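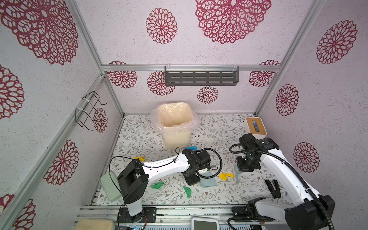 A comment left against the last round asks whether the arms have to be parked before the cable check, or whether holding position under power is good enough. Parked and off. The sheet has been reworded at item 3 so it can only be read one way. The same comment says the old item 6 asked for two things and had one box, and it has been split.

Jadura cell, two-arm pickup booth
Routine inspection with comments
12/11/20
By the Clisby cell desk, Lurkesgate

Scope: both arms, grippers and cables, the front rail, the booth fixtures and the floor mat. The control PC and the network switch are on their own sheet. There are 11 items. Work through them in order and do not start item 8 until everything before it is marked. Marks are OK, FIX (put right during the inspection), WATCH (leave in service, look again next time) or STOP.

PART A. POWER OFF

1. Isolate and tag
Both arm supplies off at the wall. Tag on the plug, not on the switch. Wait until the joints are slack before you put a hand in.
Mark: OK
Comment: The tag string is getting short. New tags ordered.

2. Arm bases and front rail
Put a key on every bolt that holds a mounting plate to the front rail, both sides. Try each arm by the base housing with both hands. No movement between plate and rail. Look for fresh rub marks on the aluminum.
Mark: FIX
Comment: One bolt on the left plate took a small part of a turn. Paint mark renewed. The right plate was tight all the way through. Do not use the long key here. The T-nuts will pull before the bolt feels tight, and then the whole arm has to come off.

3. Arm cables
Arms parked, power off. Follow each cable from the base to the gripper by hand. Feel for flat spots and for stiff places near the wrist. The corrugated sleeve must be able to slide at the joints and must not be tied down at the elbow. Move the wrist through its travel by hand and watch the loop. It should open and close without catching the gripper.
Mark: WATCH
Comment: The loop at the right wrist is longer than it needs to be. It clears the gripper, but with the arm low and turned in, it comes near the mat. Shortening it was tried last time and the connector was under load at full reach, so it was put back. Leave it long until the new clip comes from Londoño. If the loop picks anything up off the floor during a run, mark it STOP and tell the desk.

4. Plugs at the gripper
Press each plug home with a thumb. Do not pull on the wire to test it. Check that the bracket screws are all present.
Mark: OK
Comment: None.

5. Gripper fingers
Wipe with a damp cloth and let them dry. Look along each finger against a light for hairline cracks, mostly near the root. Close each gripper by hand and check that the tips meet. Try a light pinch on the edge of a tray and on a crumpled piece. The trays are smooth, and a worn tip shows up on those first.
Mark: OK
Comment: The fingers were swapped at 499 hours on the right arm. The left pair is older and is still fine. When fingers are changed, write the hours on the card by the cell and also on this sheet. The card was left blank last time and the figure had to be found in the log.

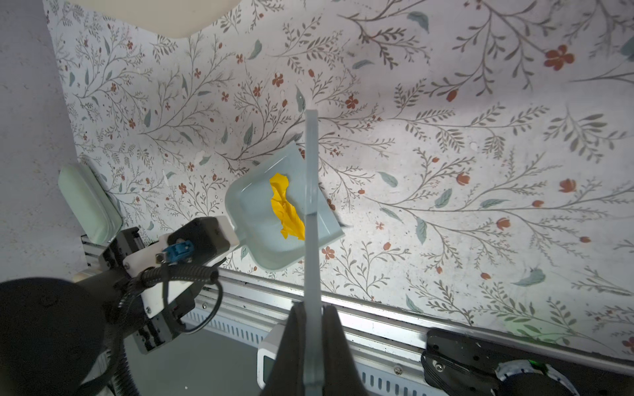 6. Wrist cameras
Lens clean, mount tight, cable clear of the finger travel. The gripper should come into view from the bottom and the finger should stand close to upright. If it leans, the mount has turned. Loosen it, straighten it, tighten it and note that you did.
Mark: OK
Comment: Use the lens cloth from the drawer. The shop wipes leave lint.

7. Booth fixtures
Pull down on the slotted shelf at each end, then push it toward the back wall. Same for the wire rack on the left. Replace any tie that has gone yellow or has a nick in it, and trim the tail flush so it cannot snag a sleeve or a cable. Check the wall panels for lifted corners within reach of an arm.
Mark: FIX
Comment: One tie replaced on the rack. The rack wires stick out into the booth further than some people expect. Keep your face back from them when you lean in to get at the left wrist. A foam cover was asked for and has been agreed to. It is not fitted yet.

PART B. POWER ON

Take the tag off, clear the booth of tools, say "power on" out loud and wait for an answer if anyone else is at the cell. One hand stays on the stop button through all of Part B.

8. Stop button
With both arms moving at slow speed, press the stop. Both must stop. Release it. Neither arm may move again until the reset is pressed. Do it 5 times, at different points in the move, with at least one press while the arms are near each other.
Mark: OK
Comment: All presses good. The left arm sags a little when the stop goes in at full reach. It did the same last time and it is inside the limit on the cell card. Keep hands out from under it all the same.

9. Reach and clearance
Run the slow clearance move. Watch each arm against the walls, the shelf and the other arm. Watch the back right of the booth most closely, where the right gripper comes in over the trash can.
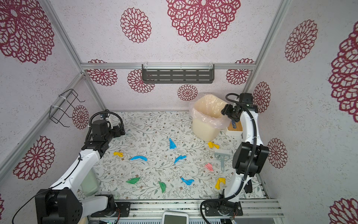
The liner should be folded down over the rim all the way around. A loose fold standing up can be caught by the fingers on the way out, and then the can comes with it. If the can has been moved for emptying, put it back against the back wall and run the clearance move again before going to full speed.
Mark: OK
Comment: The lowest gap measured was 7 mm, right gripper to liner. The cell card asks for more than that on paper but gives no figure for a bagged can. The desk has been asked to write one in. Until then, anything under today's reading is a WATCH.

10. Floor mat and loose items
The mat lies flat, with no ridge under either gripper. Loose pieces for the run may be anywhere an arm can get to them, but none on the front rail and none against the base housings. Trays should not be cracked. The brush goes in only when the task calls for it.
Mark: FIX
Comment: The mat had crept at the front edge. Lifted, smoothed and taped again. Throw out any piece that has started to shed, as the threads end up in the wrist joint.

11. Warm run
Let the cell run the pickup program at full speed, then stop it and feel each joint housing with the back of your hand. Warm is fine. Too hot to keep your hand on is a STOP. Listen for clicking at the right elbow.
Mark: WATCH
Comment: Right elbow a bit louder than the left. No play in it with power off. It has been noted before and has not gotten worse.

RESULT
Cell released for use. Two items on WATCH (3 and 11). No STOP items.

Open from this sheet: clip for the right wrist loop, foam for the wire rack, bagged-can clearance figure. The clip and the foam should both be in by the end of December. Fit the clip with the power off and repeat items 3 and 9 afterward, even if nothing else was touched.

Related items
Jadura cell: control PC and switch inspection
Changing gripper fingers, both arms
Taking an arm off the front rail
Cell card: limits and slow moves
Lurkesgate tag-out sheet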